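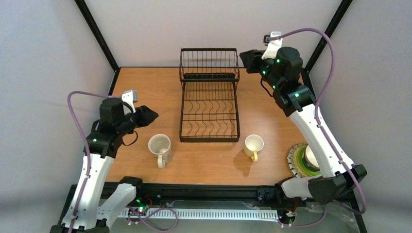
Dish rack and two mugs on the table, with an arm on each side.

Urkside Connector

Urkside moves device readings into a customer records system. It reads messages from a broker, matches each one to an account, and writes a case or a status change when a rule says so. It was written at Plunden for the service desk and is now kept up by Estela Mansilla and Kulap Luangrath.

What is in this repository

The connector itself, the rule parser, a command line tool for replaying old messages, and a sample set of 786 messages with the matching account records. Account names and serial numbers in the sample set were replaced before it was added. The replacement script is in tools/scrub.

Requirements

Python 3.10 or later, a broker that speaks MQTT, and an API user on the records side with write access to cases. A read-only user will start up fine and then fail on the first write.

Setup

Copy settings.sample to settings.local and fill in the broker address, the API user and the default queue. Run urkside check. It tests both connections and prints the rules it found. When the check passes, run urkside start.

Rules live in the rules folder, one per file. The sample folder has 19 of them. File names decide the order, and the first match wins. To turn a rule off, change its extension to .off and restart. 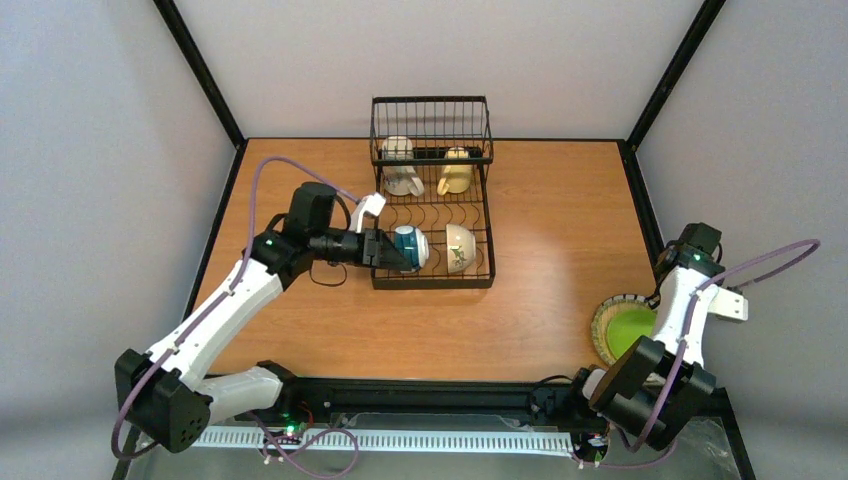 Rule files are read once at startup. Reloading on the fly was in the Flarnuvstead branch, but it dropped messages during the reload and was taken out. Kanokwan Noiphan has notes on that in docs/reload if anyone wants to pick it up again.

Sample data

Of the messages in the sample set, 718 match an account. The rest do not, and are kept so that the unmatched queue can be tested. Times are in UTC. Battery readings are in millivolts, except for the older Grigaitė sensors, which send a percentage. The parser looks at the model field to tell them apart.

Known problems

Replaying a file twice creates duplicate cases. Use the --dry flag first.

Accounts with more than 173 devices load slowly. See the open ticket.

Messages with no model field are treated as millivolts.

Changes

June: new retry setting, default queue is now required, fixed a crash on empty payloads (thanks to Cadi Kneath).

Contact

Questions about rules go to Orathai Thammasiri. For anything else, open a ticket and attach the output of urkside check with the API user removed.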